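Wed 29 May
Checked by: Augustina Acheampong
With: Fiifi Quansah (instruments)
Place: Nutsugah Observatory, dome, control room and rest room

# Safety inspection before the Irkis observing run

Marks used: OK / Repair / Watch

## Dome and telescope

- [x] **Shutter opens and closes on motor.** OK. It makes a noise in the last part of the travel, same as in April. Fiifi put grease on the chain.
- [x] **Shutter closes by hand crank.** OK. The crank was hanging behind the door and not on its hook. Please put it back on the hook.
- [ ] **Emergency stop, both buttons.** Repair. The button by the ladder works. The one at the pier must be pushed two times before the dome stops. Until it is changed, no person may stand inside the rail while the dome is turning.
- [x] **Mirror cover locked before work overhead.** OK.
- [x] **Counterweights, bolts tight.** OK, all 11 bolts. I marked each one with white paint, so next time we can see if it has moved.
- [ ] **Ladder feet.** Watch. The rubber is thin on one side.

## Parnel spectrograph

- [x] Warning label for high voltage can be read. OK. The supply gives 800 V, so the lid stays closed when it is on.
- [x] Waiting time of 30 minutes after switching off is written on the lid. OK, but the ink becomes pale.
- [ ] Gloves and face shield for liquid nitrogen. Repair. There are gloves for one person only. Fiifi has asked for a second pair.
- [x] Oxygen alarm tested. OK. It is loud enough to hear in the corridor with the door shut.

## Control room

- [x] Red lights at floor level. OK.
- [ ] Cables behind the Skistar computer. Watch. They are tied now, but the network cable is still too short and pulls when the desk is moved.
- [x] Fire extinguisher, date and pressure. OK.
- [x] Telephone list on the wall. OK. I crossed out the old number of the gate.

## Rest room and exercise corner

- [x] Way to the outside door is free. OK.
- [x] Kettle and heater on separate sockets. OK.
- [ ] Bench seat cover. Watch. There is tape over a torn place at the edge. Please do not pull at it.
- [x] Dumbbells kept under the seat. OK. Please return them after use, as people walk here in the dark.

## To be done before the first night

1. Change the button at the pier (Fiifi).
2. Second pair of gloves (Fiifi).
3. New label on the spectrograph lid (Augustina).

Points 1 and 2 must be signed before the dome is given to the Irkis observers. Point 3 can wait for the first cloudy day.
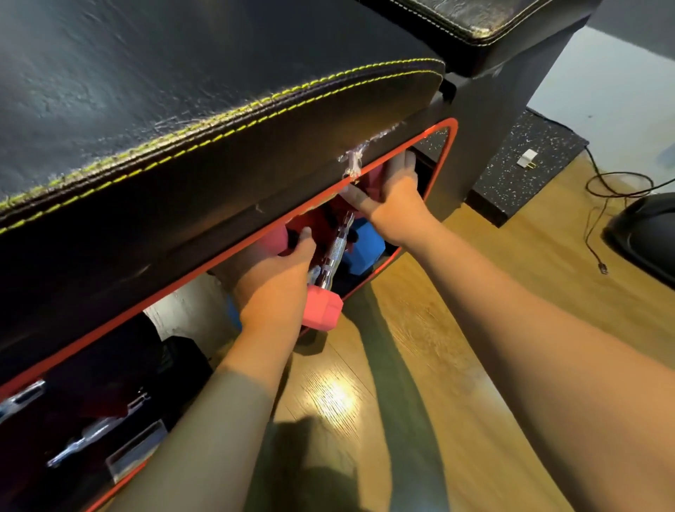 *Rest room: dumbbells in the storage under the bench seat, tape at the cushion edge.*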